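Oiling a new bread board, and the surface goes rough every time

Posted by Teun Segers, 24/11/2024
Section: Kitchen and Household
Viewed 1264 times

Hello all. I have a question about a wooden board for bread and dough, and I hope someone with more experience can help me.

In July I bought a big board from a small workshop, Merkavholm. It is maple, unfinished, and large enough to cover almost the whole counter beside the stove. The seller told me to oil it before use and gave no other instruction. I used mineral oil from the pharmacy. I put a thick layer in the evening, left it overnight, and wiped it in the morning. The color was very beautiful.

After the first washing the surface became rough, like a cat's tongue. I sanded it lightly with 220 paper and it was smooth again. Then I oiled again, and after the next washing it was rough again, although a little less. I have now done this four times. My wife says the board is thinner than when we bought it. I don't believe this, but I would like to stop sanding.

I have also the following doubts. Is mineral oil wrong for maple? Should I use the board cream from Umemitz, which my neighbor recommends and which costs 13 for a very small jar? And is it normal that the board rocks a little on the counter in winter? In summer it was lying completely flat.

I make rye bread two times in a week, so the board gets wet often. I wash it with warm water and a drop of dish soap, and I dry it standing against the tiles.

Thank you in advance.

Teun Segers

Mieke Visser
Member, 1269 posts

Dear Teun, your oil is fine. The roughness comes from the water. When fresh sanded wood becomes wet for the first time, the small fibers on the surface stand up, and when it dries they stay standing. Woodworkers call this raising the grain. Each time you sand you cut these fibers, but if you press hard you also open new ones, and so you go in a circle.

What I do with a new board is to raise the grain on purpose, before any oil. You have oil in it already, so it will go more slowly, but it still works. Wipe the whole board with a damp cloth, both sides and the edges too. Let it dry completely, one full day, standing up so that air comes to both faces. Then take a fine paper, 320 is good, and go over it very lightly in the direction of the grain. The weight of your hand is enough. Repeat this until the board stays smooth after it dries. For my last board I needed three times.
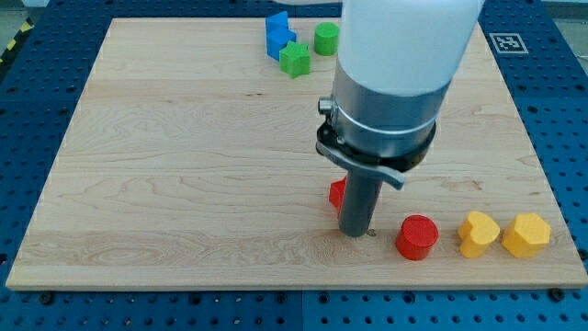

After that you can oil. Use a thin layer and a soft cloth, wait 12 hours, and wipe away everything that did not go in. A thick layer does not enter deeper, it only stays on top and becomes sticky with flour. I do it again the next day, and then one time in a month, or when the wood looks pale and dry.

Don't forget the end grain, where the board was cut across. This part drinks much more than the faces. I give it two or three extra layers, and it helps against small cracks.

About the rocking: you probably oil and wash the top more than the bottom. If one side takes up more water than the other, the board becomes a shallow bowl. Wet both sides when you wash, oil both sides, and turn the board over every week. Put the hollow side down on a dry towel for a few days and see if it comes back. Mine did, but it was a smaller one.

The cream is usually oil with beeswax. It makes a nice surface where water stays in drops for a while. You can make it yourself, one part wax and four parts mineral oil, melted together in a glass jar standing in hot water. I would not pay for it.

Ward Goossens

just use olive oil, my mother did this all her life and never sanded anything

Nisha Kanaujia

Please be careful with the olive oil, Ward. Maybe in your mother's kitchen the board was used every day and washed well, but mine smelled like old nuts after one summer and I could not remove the smell, not with lemon and not with salt.

I agree with Mieke about the damp cloth. I want to add two things. First, for dough you don't need to wash the board each time. I let the rests dry, scrape them off with a metal scraper from Koster (any straight scraper will do), and wipe with a cloth that is almost dry. Rye is sticky, I know, but when it is dry it comes off in flakes. My board sees real water perhaps one time in a month.

Second, check where it is drying. If your tiles are next to the stove, one side gets warm air and the other side gets nothing. I moved mine to the hallway and it lies flatter now.

Teun Segers

Thank you Mieke and Nisha. The tiles are indeed beside the stove. I did the damp cloth two times now and the second time it was already much smoother. The board still rocks a little at one corner, so I have turned it over and will wait.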